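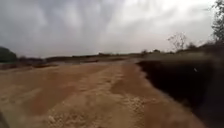 Club diary > Rover project > Road runs

Previous entry Next entry Archive Members

22nd December

Up early and out to the dirt road with the rover. Tarcísio Moura had the laptop and the spare batteries, I had the controller and the log sheet. We are meant to have the thing following a road without help by April, when the club goes to Wededholm for the field trials, and so far all the practice has been on the school parking lot at Elville. A parking lot has lines on it. A dirt road doesn't.

The sky was low and gray the whole time. Tarcísio wanted to put it off. I said we had the road now and would not have it again until after the break, so we went ahead.

The first job was speed. We had it set to 85 percent on the pavement and that was too much on sand. Maurya (that is the name painted on the rover, after a long vote) kept pulling to the left, and I had to steer against it. Dropped it to 57 percent and it was easier to hold. I still think one of the left wheels is dragging. Tarcísio thinks it is the trim on the controller. We wrote down both and fixed neither.

After that we drove it by hand in 200 meter runs and saved the pictures for the road finder. The idea is that the program learns which part of the view is road and which part is side.

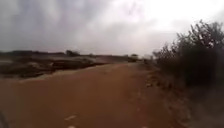 The color does most of the work for us. The dirt is a good deal redder than what is on either side, so Tarcísio's color rule picks it out well enough when the ground is plain. It does worse where there are pale patches. A patch of light sand gets marked as not road, and then the program wants to go around it. On the last test at home it did the same thing with a sheet of newspaper.

The other trouble is blur. At speed the near ground smears and only the far part of the road is any use. I would like a faster shutter setting, but with such dull light I expect the picture would come out too dark. Will ask at the club if anyone has tried it. The Wimmont team had clear pictures last year but they ran in full sun.
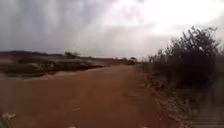 I want the program to treat water as a hard stop, whatever the color rule says. Gray water under a gray sky looks like nothing much to it, and the electronics box is only taped. Tarcísio says he can cut the view off at the left edge of the road and never let it steer past that. That will do for now, but it won't help at a bend.

We got 12 runs on the log sheet. One of them has no start time, my fault. I copied everything to the club drive tonight and it took longer than supper.

To do over the break: look at that left wheel, make a proper lid for the box, sort the runs into good and bad. Tarcísio has the batteries on charge at his house. I still have his gloves.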